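Quick one before work. The Tinness plant is getting its money – 22 million from the state, and Pindside reckons it'll mean 200 jobs by November. We'll see. They said 1000 last time and then quietly shut the paint line.

Yaw Aidoo sent me the grant summary. Read it on the bus. Lots about "local capability", not much on apprentices. One paragraph, maybe two. My old crew at Abubakari would of laughed.

What bugs me is the parts. Bearings still come in from overseas, so do the motors. Bolt it together here, slap a sticker on, call it homegrown. Herora at least casts its own housings – 469 people on the books there and not a cent from this round. Go figure.

Anyway. Submissions close at 5 pm, I'll put mine in at lunch. More when I here back.
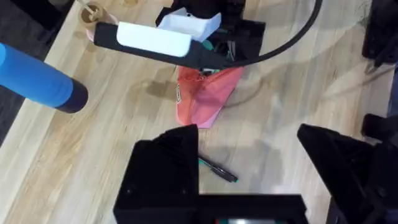 Two arms, one wooden tabletop.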